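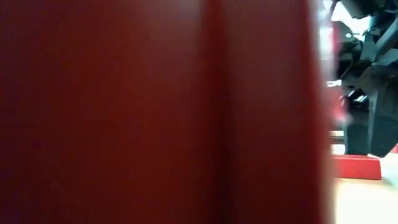

Drindley Packing Room: Progress Report to the Coelho Fund
September 29, 2025

We've had a really good stretch, and it's a pleasure to write this one! The packing room now runs three days a week, and since our last report we've sent out 823 household kits. That brings the total to 3,915 since the grant began.

The biggest change is the shelving. All seven bays are up and labeled, so towels, dishes and dry goods each have a home, and a new packer can find the can openers without asking (it used to take half the morning). We also switched to the smaller Drellomov cartons. They cost a bit more, but one person can lift a full one, and we're breaking far fewer plates.

Still open: the second work table from Dritano is on back order, and we're short on twin sheets. Spending is on budget except for tape, which ran over.

In November we'd like to add an evening shift and start on the winter bedding kits. Blankets are already coming in!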